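When a Small Failure Goes Unrecorded

Organizations that run robots near people have learned to take large failures seriously. An arm that strikes a guard, a drive that will not stop on command, a battery that overheats: each of these has a form, a reporting line and a deadline. The small failures have none of these, and the position set out in this essay is that they should.

The case for it comes from our own review of the Plullis tabletop cell in December. The cell handles light articles, paper cups among them, with a parallel gripper supplied under the Tistico contract. Over the review period the system logged 3,769 attempts. It classed 1,011 of them as "retry," a category that the original specification described as requiring no operator action. Retries were stored as a bare count. The position of the fingers, the force on the part and the wrist camera frames were all discarded after the next successful cycle.

Innes Rutherford, who led the review, asked that the frames be kept for one shift. The request was modest and took an afternoon to carry out. What came back showed that "retry" had been covering several different faults. In some attempts the gripper had closed on nothing. In others the cup was lying on its side, and the fingers stood with one of them at the mouth of the cup and the other well clear of it.
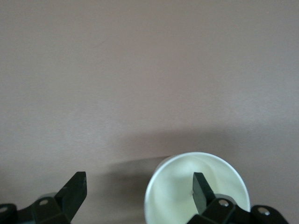

The difference matters

A gripper that closes on air has made an error of position. It will open, move away and try again, and the worst result is lost time. A gripper that stands with a finger at the mouth of a cup on its side is in another condition. If it closes, it may pinch the wall between the fingers, and the width reading may then fall inside the range the controller accepts as a good grasp. The arm lifts and the cycle is counted as a success. With an empty paper cup the cost is a crushed rim. The same logic applied to a glass, or to a cup with hot liquid in it, is a safety matter.

Our records contained 11 cycles of this kind that had been reported as successful. Four of them ended with the cup dropped outside the work area. No person was hurt and no equipment was damaged, and under the rules then in force there was no duty to report any of it. The rules were followed. That is the weakness in them.

The objection from operations

Zineb Kettani, writing on behalf of the operations group, has argued that a duty to record every failed grasp would bury staff in reports. She points to the Sutherland line, where an alarm was once raised for each missed pick and operators soon learned to clear the alarms unread. The objection is a fair one and should be answered on its merits.

Recording and alarming are separate acts. We do not propose that a person be called to the cell each time a cup falls over. We propose that the frames and finger positions be held for every retry, that the controller stop if a part is found in an orientation it was not set up to handle, and that a sample of retries be read by a person every month. The storage cost is small. The staff time is real, but it is far less than the time an inquiry would take.

There is also a question of language. The word "retry" describes what the machine does next and says nothing about what went wrong. The Ekeo cell, installed later, uses plain terms such as "part tipped" and "finger obstructed," and its operators can say at the end of a shift which fault they saw most. Plullis operators could not, and they should not be blamed for it - the system gave them one word for everything.

Suppliers will say that such terms can be added at the customer's request. They should be present on delivery, and future contracts should require them. Until then, the retention setting on the Plullis cell should remain as it was changed for the review, and the old default should not be restored without written approval from the safety office.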